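Oluwaseun Wike has overseen gift packing at Benham since March. The desk prepares 232 bags in an ordinary week, and Wike still checks the first of each day.

"We pack upright," Wike said. "The heavier items go in first, and the handles stay free."

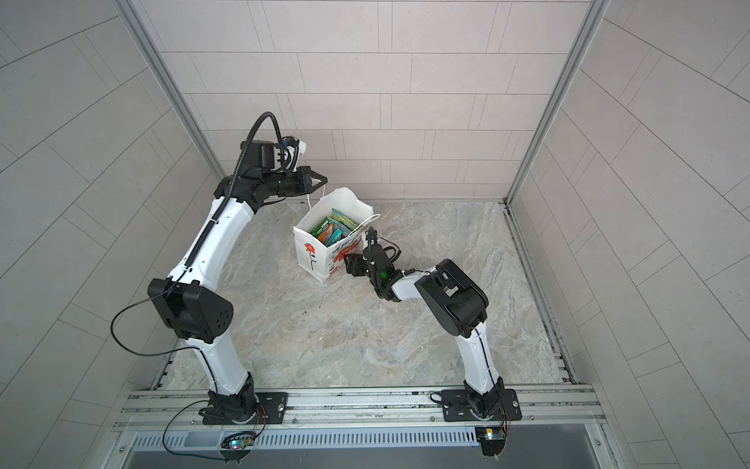 Paper was chosen over cloth after a long discussion with Marquez, the supplier. Wike favored a printed bag, and the one with red flowers on black stems remains a preference. "A little color at the top is welcome -- green, orange, yellow wrappers showing over the edge," Wike said. The current order is for 3,096 bags, delivered in lots of 200.

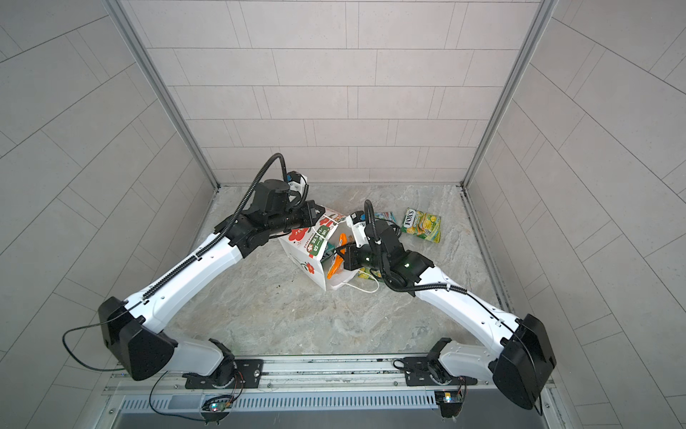

Gift packing at Benham, on the marble-patterned floor.

Wike expects the next lot before the end of the month.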